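Search tickets
Search

Ticket 300: Multel washer leaves detergent residue on shirts
Opened by Meinir Maddocks, February 5, 2021
Assigned to Reto Gasser

White streaks on cotton after the normal cycle. Started in January. Drawer cleaned, inlet filter cleaned, no change. Dose cut from 100 ml to 2 caps of Cliltus liquid, still streaks.

Reto: inlet pressure was low. Valve replaced. Please rerun with extra rinse.

Light gray T-shirt, laid out on the white table:
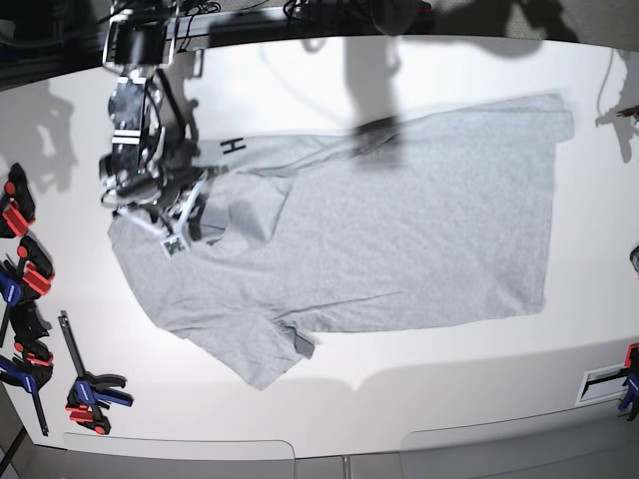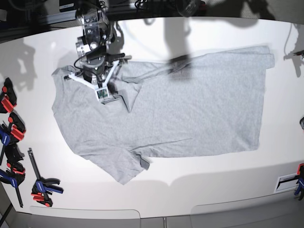 Does the extra rinse have to stay on for every load?

Only for full loads. Leave it off for small ones.

2 comments
0 shares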